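Clear-surface method

The clear-surface method is a tidying practice in which a table or desk is emptied completely before anything is allowed back on it. It is usually credited to Hamdia Mamo, whose pamphlet for the furniture maker Clerkari gave it a name, though people plainly cleared their tables long before that.
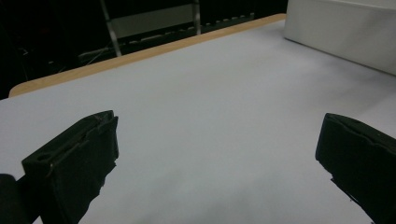
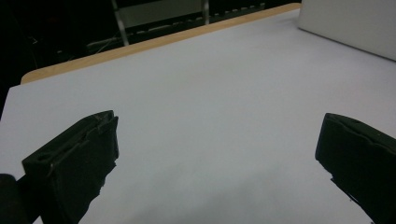
A pale, smooth tabletop with nothing set out on it.

The rules are short. Everything comes off, the surface is wiped, and it stays bare for 30 minutes. Items then return one at a time, and whatever has no use that day goes elsewhere. Mamo favored light, plain surfaces on the grounds that clutter shows up sooner on them. No test of this has been published.

Supporters claim large effects. A Plernetti newsletter reported that 422 of 459 readers felt calmer after a month, but the readers had volunteered and were asked only once – hardly a strong basis. Thulani Chauke followed 13 households in Zosden and found most tables as full as before by June. He also noted that the removed items tended to end up on the nearest chair, a problem the pamphlet does not discuss.

See also: Desk; Housekeeping; Storage furniture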